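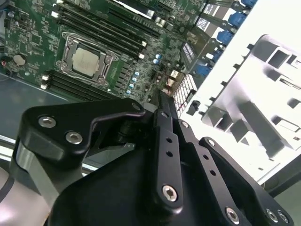
Cell Maintenance Technician (Board and Memory Handling)
Brundov Recovery Works, Tuhiwai site
Reference: 717
Full time, permanent

Brundov wishes to appoint a technician to take charge of the Flarkard cell at its Tuhiwai site. The cell services used servers and workstations. A single robot arm with a linkage gripper works inside the open chassis, removing and fitting memory modules and other small parts on the motherboard. The cell has completed 1,130 machines to date and is now moving to two shifts.

The post holder will report to the Site Engineering Manager and will be responsible for the daily condition of the cell.

Main duties

Checking the gripper at the start of each shift, including the tightness of the hex-socket screws on the linkage plates and any play in the link bars.
Replacing worn fingertips and recording the change in the cell log.
Setting the arm's approach positions for each new chassis type, with particular attention to the clearance between the gripper and the processor socket lever.
Checking the wrist camera and repeating its calibration after any knock or change of tool.
Clearing faults safely, and returning the cell to work only after a slow test run.
Keeping the chassis fixture clean, square and properly earthed.
Holding the stock of spare parts for the cell, at present 403 items.

Applicants must have

At least 3 years' experience in the upkeep of robots or other automatic machinery.
A recognised qualification in electrical or mechanical maintenance.
A sound knowledge of anti-static practice and of safe isolation.
The ability to keep clear written records.

Experience of the Isska controller would be welcome but is not required - training will be given during the first weeks in post. Applicants who have repaired computers by hand, and who know how little force a memory latch will stand, are also encouraged to apply.

Shifts alternate between early and late. Work clothing and tools are provided. Shortlisted applicants will be asked to carry out a short practical exercise at the cell, consisting of a gripper inspection and the setting of one approach position.

Applications should be made in writing to the Personnel Office, Brundov Recovery Works, Tuhiwai, quoting the reference above, and must be received by 2018-05-20.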